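**Shared practice kitchen opens at Binberg community centre**

01/06/2022 - The Binberg community centre has opened a practice kitchen corner for residents who wish to regain or build confidence in preparing simple meals. The corner was fitted out in March and is now available to registered users of the centre's daily living programme.

The facility was paid for through a grant from the Villum neighbourhood fund, together with a contribution from the Palau housing association, which owns the building. Total spending on furniture, small appliances and tableware came to 2,972 euros. A further 629 euros has been set aside for replacements over the coming year.

The programme concentrates on the ordinary tasks that surround a meal: laying out a plate, finding a place for each item, keeping hot surfaces clear and putting food back where it belongs. Familiar groceries are used wherever possible, so that participants work with packaging they are likely to meet at home.
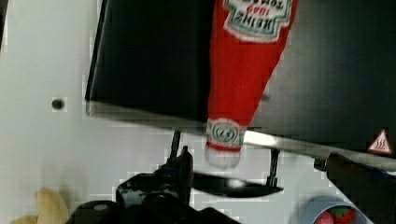
Heinz tomato ketchup beside a black appliance marked with a hot-surface warning.

The centre has asked all users to observe the warning labels on heating appliances. Bottles, cloths and packets should not be left against an appliance that has been in use, and the area in front of the door should be kept free at all times. These rules apply equally to staff and visitors.

Sessions last 30 minutes and are held at a single white table. The short length was chosen after a trial period, during which participants reported that longer sessions were tiring. Up to 16 places are offered in each round, and those who have completed one round may apply for a second - priority is given to new applicants.
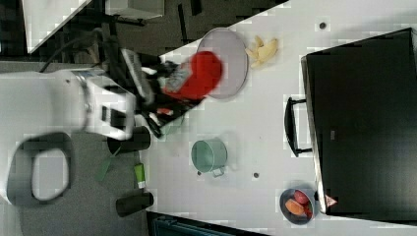 The white table with plate, peeled banana, green pot and a bowl of produce.

Each round begins with cold dishes and fruit before moving on to food that needs warming. Participants are encouraged to decide for themselves how the table should be arranged and to return it to order at the end of the session. A written guide to the exercises has been prepared by the Lytvynenko occupational therapy practice, which also advised on the choice of bowls and plates. Copies are kept at the reception desk and may be borrowed.
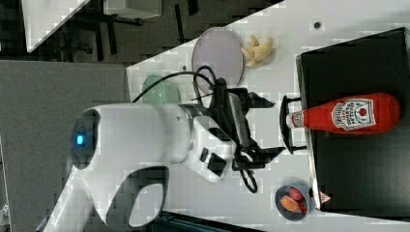 The guide recommends that items with similar uses be kept together and that plates be placed within easy reach of a seated person. It also advises against filling the table before work begins. Where space is short, anything not needed for the task in hand should be moved to the side.

The centre stated that demand for the first round had been higher than expected and that a waiting list had been opened. Applications may be made in person at reception or by post. There is no charge for residents of Binberg - those living outside the district are asked to pay for the food they use.

Donations of unopened dry goods and sound tableware are welcome during opening hours. The centre is not able to accept used electrical appliances.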